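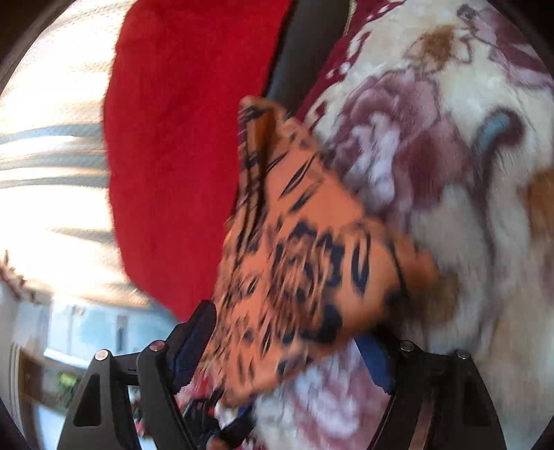
Tokau word list – README

Hi, and thanks for downloading this! Tokau is a list of 1034 everyday words for clothes, cloth and sewing, with plain meanings and a sentence or two showing how people use each one. I started it when I was learning to hem my own pants from a stack of old pattern leaflets and kept getting stuck on words like "selvage" and "ease." I wrote the meanings down on the backs of envelopes, then typed them up, and then it got out of hand.

What's in the folder

tokau_words.csv is the main file. One row per word, with columns for the word, its part of speech, the meaning, the example sentence and a source code.
tokau_sources.csv tells you what the source codes stand for (mostly leaflets, plus my own notes).
changes.txt is a diary of fixes, not very tidy, sorry.

Both CSV files are UTF-8 with commas between columns. Meanings with a comma inside them are wrapped in double quotes, so please use a proper CSV reader and don't just split on commas – I did that myself early on and lost half of the entry for "placket."

Where the words came from

Most are from leaflets I bought in a box lot. Another 347 came from Duangjai Sitthichai, who taught alterations classes for years and let me type up her handouts. Her rows have the source code DS. She reads everything I write about zippers before it goes in, and she has strong feelings about the word "notion."

Example sentences are all mine unless the source says DS. I wrote them to sound like something you'd say across a table, so you'll find "This lining keeps riding up on me" and nothing very literary.

Things to watch out for

Some words have 2 rows, one for the noun and one for the verb ("dart," "tack," "gather"). If you need unique words, merge them first. Spelling is American all the way through. Knitting words are thin on the ground and crochet is missing completely, as I can't do either.

The part of speech column has a few blanks. I never decided what to do with "on the bias."

Using it

Do what you like with it, flash cards included. Please keep the DS codes in place if you pass it on, that was the one thing Duangjai asked for. This is version 2, put up on 28 February 2018. Corrections are very welcome, especially for anything to do with collars!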